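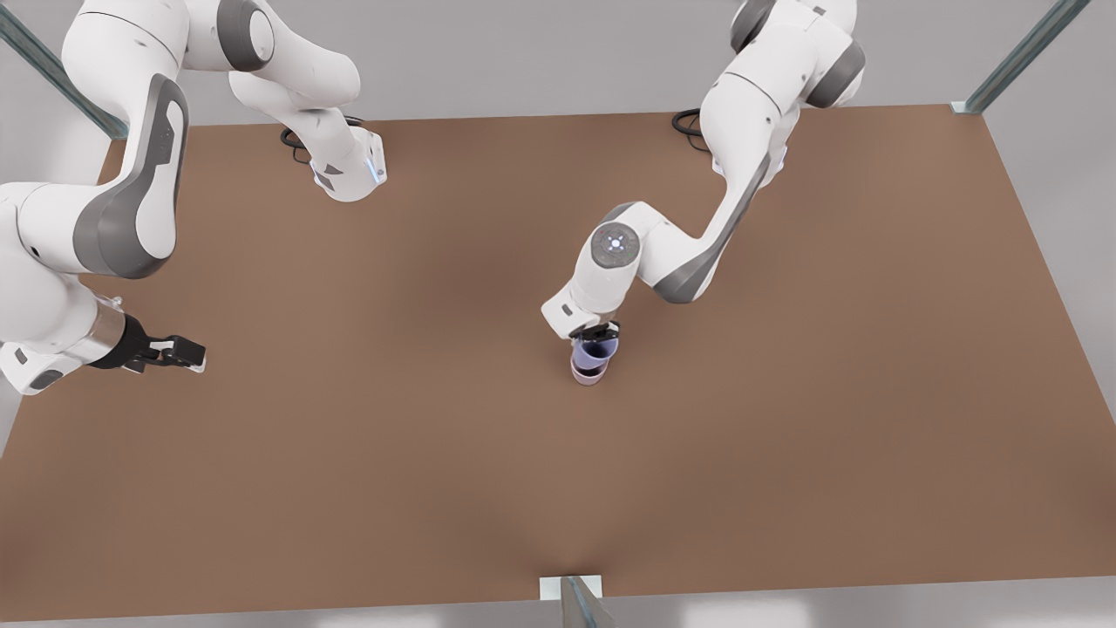
Minola is a two-arm bench being built at the Lomach shared workshop, together with the simulated version of it that we use to try out programs before running them on the real arms. This page collects what members ask most often. The model follows the bench layout: both arms are mounted on the far side of the table, and the near side is kept clear for the operator. Most of the answers below refer to the cup task, in which the left gripper takes a small cup by the rim and the right gripper stays open until it is needed. The frame posts are drawn translucent in the model so that the arms can be followed when they pass behind one.

Last edited Wed 7 August.

Do I need to use the simulation first?

Yes, for anything that moves both arms. A program that moves one arm at low speed can go straight to the bench if a second member is standing at the stop button. Save the log of your simulated run in the shared folder under your own initials.

How closely does the model match the real bench?

Arm lengths, joint limits and base positions were measured and entered by hand in May. Checked at the fingertips, the model and the bench agree to within 4 mm over most of the table. The match is worse at full stretch, where the real arms sag and the simulated ones do not. Friction is a guess. If your program relies on an object sliding, expect to retune it.

Which software does what?

Mazza runs the simulation and draws the camera views. Skikard plans the motion and sends joint positions to whichever target is selected, model or bench. The two talk over port 2172 on the workshop network. If Mazza opens but the arms do not respond, the usual cause is a second copy of Skikard left running on the other computer.

Why is the tabletop plain brown?

The real top was painted with a matt finish to reduce glare, and the model uses a similar colour. An earlier version had a printed grid. Our object finder picked up the grid corners as features and reported objects between them. Please do not add tape or pencil marks to the real table. If you need a reference point, use the removable corner block and put it back on the shelf afterwards.

What do the wrist views cover?

Each wrist view looks out past the fingers, so the fingertips are always in the picture and can be used as a rough guide to where the gripper is pointing. With the wrist tilted up you will also get whatever lies beyond the far edge of the table.

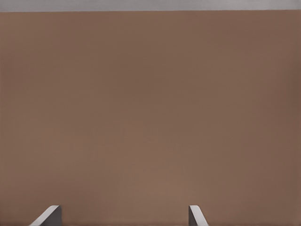 Mask that area before running the object finder. The mask is set per arm in the view settings and has to be redone if the camera offset is changed. A wrist view alone is a poor judge of height over a plain surface, so take height from the joint readings and use the view for sideways correction only.

The fingers look different widths in the wrist view. Is the camera offset wrong?

Not necessarily. The camera does not sit on the centre line of the gripper, and one finger is seen more from its side than the other. Close the fingers fully and check that they meet at the point given in the settings file. If they do, leave the offset alone.

How wide do the grippers open?

90 mm between the pads, on both arms. Allow some clearance on each side when approaching. For the cup, one finger goes inside the rim and one outside, so the full opening is not needed.

The simulated cup jumps when the gripper closes. How do I stop it?

Reduce the closing speed first. If that does not cure it, reduce the time step in Mazza and run again. The jump comes from the fingers being driven a short way into the cup wall between two steps, after which the solver pushes them apart. Raising the grip force makes it worse.

How long can a run be?

Runs are limited to 2000 steps. The limit is there because the logs are large and the shared disk is not. Split longer tasks and start each part from a saved pose.

Can I change the arm bases or the posts in the model?

Work on a copy. The master file should only change when the bench changes, and the person who moves the hardware is expected to update it the same day. Note the old values in the comment line.

What happens to the collision check if I add my own object?

Nothing until you register it. An object that has only been placed in Mazza will be drawn and will fall onto the table, but Skikard will plan straight through it. Add its outline to the obstacle list, reload, and confirm that the planner refuses a path through it.

Can I take a program home and work on it there?

Yes. Copy the model folder and the settings file together. Set the target to model before you start Skikard, or it will wait for the bench controller and then close with a timeout.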